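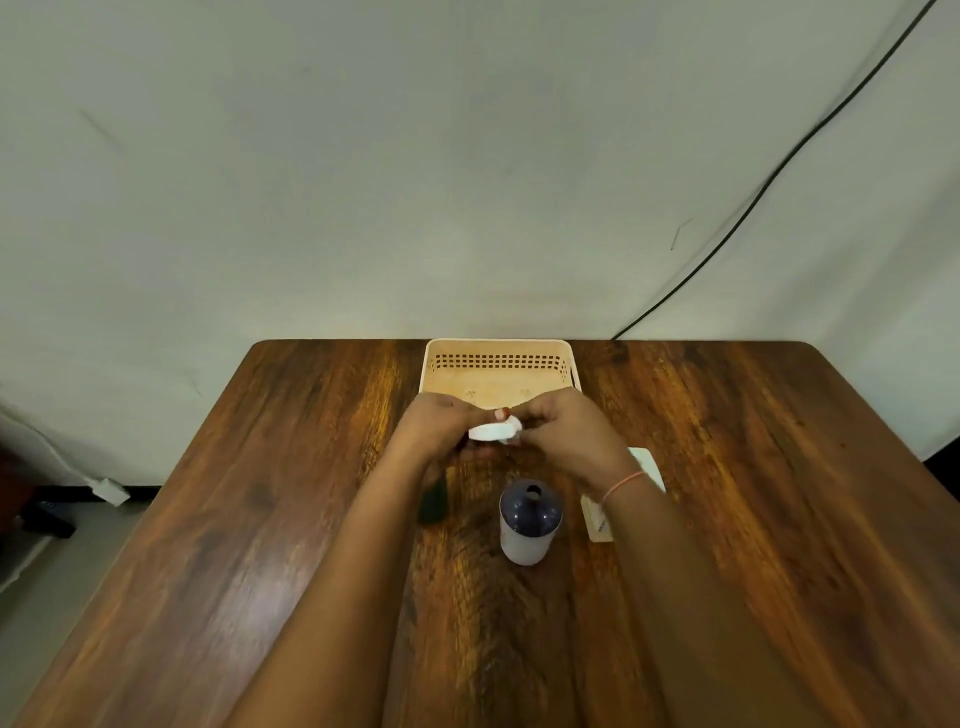
Home Guides Bathroom Care Contact

Refilling and resetting your bottles

I do all of mine in one go at a table, with the basket pushed to the back so I've got elbow room. My guide covers the Skonano basket set, but any flip, screw or pump bottle will do.

1. Stand each bottle upright before you open it. I've knocked over a full one on its side and it took me three cloths to mop up!

2. Take off the small cap and check inside it for dried-on gunk. Rinse it, dry it, and pop it straight back on (I once lost one for more than 11 days, it was in my slipper).

Note: white caps show every smear, so a quick wipe with a damp cloth is worth it.

3. Now the pump bottles. Hold the bottle steady with one hand round the neck and turn the collar with the other. Finger-tight is plenty.
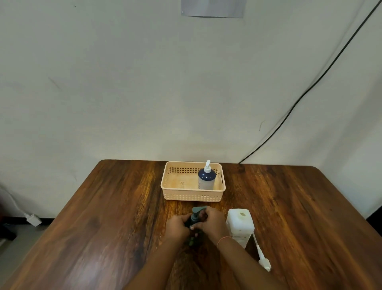

4. Press the pump a few times over the sink until something comes out. If it only wheezes, undo the collar and start again from step 3.

Caution: never mix two products in one bottle. My friend Zoia did, and it set like jelly.

5. Put everything back in the basket, tall ones along the back wall, spouts all facing the same way. Mine lives on the shelf by the bath.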